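Notes for unit 4, Inventory and Reorder Points. Bring these to the workshop along with your worksheet from last time.

## Why firms hold stock

A firm that sells or makes goods keeps stock for two main reasons. Customers want things sooner than suppliers can deliver them, and it is often cheaper to order many units at once than a few at a time. Stock also costs money. It takes up space, ties up cash, and can go out of date on the shelf.

We split the total into two costs that pull against each other:

- **Ordering cost**: paperwork, delivery charges, unloading, checking. It is paid once per order, whatever the size.
- **Holding cost**: rent, insurance, interest, damage. It grows with the average amount on the shelf.

If a firm orders less often, each order is larger and the average stock goes up. The order size with the lowest total cost is where the two costs are equal. You will find the formula on the sheet from unit 3, and you should be able to use it without looking up the steps.

## Lead time and the reorder point

Lead time is the gap between placing an order and having the goods ready to use. Students often stop the clock when the truck arrives. Count receiving and inspection too, as goods waiting in the receiving area can't be sold.

The basic reorder point is

> daily demand × lead time in days

Take Tremblay, a maker of small fittings. It uses 690 brackets a day, and its supplier, Londik, has a lead time of 2 days. The basic reorder point is 1,380 brackets. When stock falls to that level, the buyer places the next order.

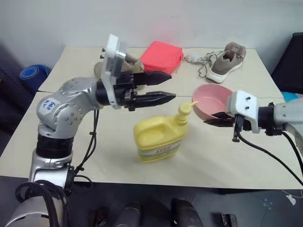 The trouble with the basic figure is that it assumes demand and lead time never change. On a busy day Tremblay may use far more than 690, and Londik may be late. With the reorder point set at exactly 1,380, any bad luck leads to a shortage.

## Safety stock

Safety stock is the extra amount kept to cover that risk. Suppose Tremblay decides on 129 brackets. The new reorder point is 1,380 + 129 = 1,509.

How much to keep depends on how much demand varies, how reliable the supplier is, and what a shortage costs. Stopping a production line for a day usually costs more than a lost sale in a shop, so factories tend to carry more cover on key parts. Don't apply one percentage to every item. Cheap screws and costly motors need separate decisions.

## Stock position

Compare the reorder point with the stock *position*, which is stock on hand plus stock on order, minus anything promised to customers. If Tremblay has 983 brackets on hand and 800 on order, with none promised, its position is 1,783 and no new order is due. A buyer who looked only at the 983 would order too early.

## For the workshop

1. Work out the Tremblay reorder point again with a lead time of three days and the same safety stock.
2. Read the Flasent and Stakik cases in the course pack. Decide which firm should hold more safety stock and write a short paragraph defending your choice.
3. List the costs of a shortage for one business you know well.

Questions about the cases go to Yvette Ross before the workshop. Calculators are allowed in the August test, but the formula sheet is not.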